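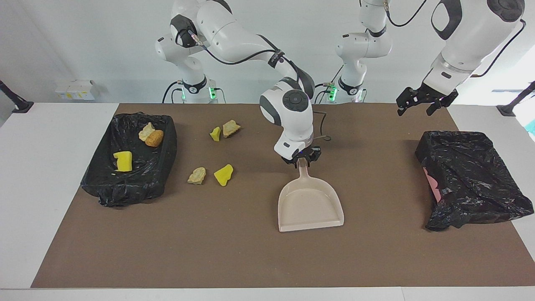
Marisol Benavides told me that a house stays clean in the corners you pass on your way to the kettle, and I've borrowed that for the start of this talk with her permission. (Pause here, let them smile.)

So – good evening, and thank you for having me back in Alcombe. I'd like to talk about small chores, the little ones we do without writing them down. My grandmother in Kelelstead swept her front step at 6 every morning for most of her life, and she'd have laughed at the word "routine." She just liked seeing who was up!

Ask for hands: who sweeps before breakfast? Who waits for company?

Then the story of Teófilo Yupanqui and the shared stairwell – 70 steps, two families, one broom. Take it slowly, they'll want the part about the bucket.

If time is short, skip the Espinoza letters and go straight to March, when we all tried doing one chore a day at the same hour. Water break after that. Questions until the tea is ready.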